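Urnora has opened orders for a tabletop kit that pairs two small robot arms with a shared controller, aimed at workshops that want to try two-handed manipulation without buying industrial hardware. The kit is sold as printed parts, servos, wiring and software, and takes an evening or two to assemble.

Each arm is built from 3D-printed segments and hobby-class servo motors, and ends in a two-jaw gripper. The arms clamp to opposite ends of a table edge and reach inward over a common work area. Urnora quotes a working payload of 50 grams per arm at full reach, which covers light household items and small printed parts. A bracket that moves the base back from the edge is included.

The software side comes from Pidano, which maintains the control package and its calibration tool. Calibration is done once per arm and again after any servo is replaced. The tool moves the arm to its limits, stores the offsets and writes them to a plain text file that can be copied between machines. Pidano recommends a 45-minute limit on continuous sessions so that the shoulder servos stay within their temperature range.

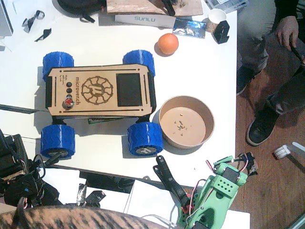
Does the kit need a dedicated computer? A recent laptop with two free USB ports is enough to drive both arms, though training a policy from recorded sessions takes a separate machine with a graphics card or a rented one.

The tabletop in the photo holds a small wheeled rover with a light plywood top plate, engraved "microver.ch", alongside a brown cardboard bowl and an orange ball. A mint-green arm reaches in from the lower right, its black gripper jaw angled toward one of the rover's blue wheels.

Recorded sessions are stored as joint positions with matching video. The package can replay a session on the same arms, convert it to other common formats, or drop the opening and closing seconds in a batch. The included storage plan, hosted by Flilo, holds 1000 recordings per account. Users who prefer to keep data on their own disks can turn the upload step off in the settings file.

Compared with the first version, the main change is in the wiring. The servo cables on the earlier arms ran loose along the outside and could snag at the elbow. The new segments have clips at each joint, and the supplied leads are longer at the wrist. Owners of the first version can print the clips from files on the Urnora site and fit them without taking the arm apart.

Mutiso, which handles sales and repairs, offers the kit with or without the printed parts. The unprinted version includes the part files and a list of recommended print settings. Both versions carry a 2-year warranty on the controller board. Servos are treated as wear parts and are sold singly or in sets.

Shipping starts in June. Orders for the version with printed parts will go out in the order received, and color requests are accepted at checkout for the arm segments only.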